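# Little black shelf riser on a desk: worth it or just clutter?

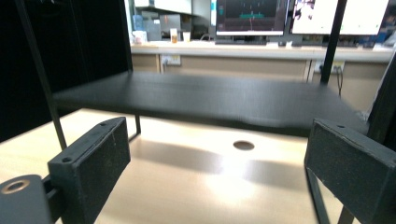 Page 2 of 15

**Palto_Pete** wrote:

Right, top of a new page, and hello to anyone joining. Black shelf, thin black legs, light wood top underneath. I love it! I've wanted a second level on a worktop for ages and I can't believe how much nicer it feels to have a place for things that isn't the place where I'm trying to write.

What I'm after now is ideas. What goes on top, what goes under, and do I do anything with the hole in the table? It's near the middle, under the shelf, and I keep thinking it ought to be useful.

---

**quinceandcustard** wrote:

Ooh, lovely. Black on pale wood is my favourite thing going. I did the same in our box room (mine's the Felbridge one, the wider size) and the whole desk suddenly looked like I'd meant it.

Cable hole all the way. Lamp on the shelf, flex down the back, through the hole, done. I'd have killed for one of those, mine all go over the edge in a big knot.

---

**mortlake_bodger** wrote:

Going to disagree, sorry. I had one of these for two winters and took it off again. You end up with a dark strip underneath where you can't see what you've put down, and it fills with receipts. Look at the shadow under that one, and the table's getting masses of light everywhere else.

If you want more room, put up a proper wall shelf. Leave the table alone.

---

**quinceandcustard** wrote:

> You end up with a dark strip underneath where you can't see what you've put down

But that's the best bit! Underneath is where the boring stuff goes. Stapler, hole punch, the tin of foreign coins. I don't want to see them, I want to reach in and find them.

---

**mortlake_bodger** wrote:

You have far more self-control than me, then. I found a parking fine under mine.

---

**Stendthorpe Sue** wrote:

I'm with Pete and quince. We've got four of these at the craft room in Stendthorpe now and people fight over the tables that have them. Wool on top, patterns below, and you've still got the front half of the table to spread out on.

One thing, Pete: is yours matte? It looks it. Ours are, and they show every speck of dust the minute the sun comes round. A barely damp cloth and then a dry one, straight after, otherwise you get smears. Don't use polish, it goes patchy (ask me how I know!!).

---

**Palto_Pete** wrote:

Matte, yes. And thank you, I've been attacking it with a duster and moving the fluff from one end to the other.

Bodger, I hear you on the wall shelf but I rent, and I've been told no more holes. Also I like being able to shift it when I need the full table for cutting out.

---

**teapot_and_twine** wrote:

What are the thin uprights for? There's one each side going up past the board. If that's a frame with space above, you could hang things! I've got S hooks on mine with scissors, masking tape and a little pot of pens and it's the handiest thing in the flat.

---

**Palto_Pete** wrote:

Hadn't even thought of hooks. That's my Wednesday evening sorted.

---

**mortlake_bodger** wrote:

Go easy with the weight, those look skinny to me. Scissors fine, I wouldn't go hanging a drill.

I'd also be looking at that long white worktop over the far side. Cupboards under it and sockets on the front. If I had that I'd put anything with a plug over there and keep the table for hands only.

---

**quinceandcustard** wrote:

Now that I do agree with. Glue gun and kettle by the sockets! Then the hole can be something else. My sister-in-law drops her thread ends down hers into a bag tied underneath, it's genius and you never have to sweep.

---

**Stendthorpe Sue** wrote:

A bag under the hole!! I'm stealing that for the craft room. Kocabaş do little cotton drawstring ones, I got a pack of 35 for party favours and I've still got more than half of them in the cupboard.

---

**teapot_and_twine** wrote:

Measure the hole first, mine was a funny size and the cap I bought fell straight through. Twice.

---

**Palto_Pete** wrote:

Tape measure's coming out tonight. So the plan is: hooks on the uprights, light stuff only. Sewing box and radio on top. Boring things under. Bag for the snippets. And I'll report back on whether I find any parking fines.

Does anyone line theirs with anything? I've got a bit of felt left over from the drawers and I'm wondering if it'd stop things sliding about.

---

**mortlake_bodger** wrote:

Felt's fine, but don't glue it. Double-sided tape at the corners, then you can lift it out and shake it.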